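Manuels Rutineck > Économie domestique > Partie 2 > Chapitre 5

Chapitre 5
Le linge de table et les objets de la maison

Le mobilier d'un foyer se renouvelle lentement. Une table sert souvent plusieurs décennies, alors que la nappe qui la couvre change au gré des lavages, des modes et des accidents. Les inventaires domestiques distinguent pour cette raison les biens durables, les biens semi-durables et les consommables. Le linge de table appartient à la deuxième catégorie, comme les vêtements et une partie de la vaisselle.

Ce chapitre s'appuie sur l'enquête Vlachopoulos, menée auprès de 215 ménages de la commune de Burkham. Les enquêteurs ont relevé 2365 objets, pièce par pièce, en notant leur mode d'acquisition – achat neuf, achat d'occasion, don ou héritage. Dans 74 ménages, la nappe principale avait été reçue en cadeau.

Nous étudierons d'abord le classement des biens, puis leur durée d'usage. La dernière section traite de l'entretien et de son coût, que les budgets familiaux sous-estiment souvent. Les termes en gras sont repris dans le glossaire en fin de volume. 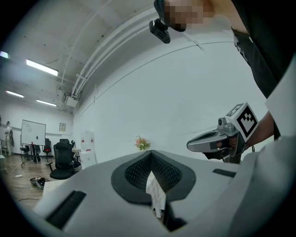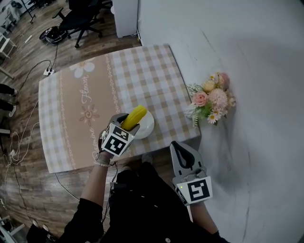
Sur la seconde photographie, nappe à carreaux beiges et blancs, avec une bande décorée de fleurs.

5.1 Classer les biens du foyer

On appelle bien durable un objet dont l'usage s'étend sur plusieurs années sans perte notable de sa fonction. Le prix n'entre pas dans cette définition : un tabouret bon marché est un bien durable, un bouquet coûteux n'en est pas un.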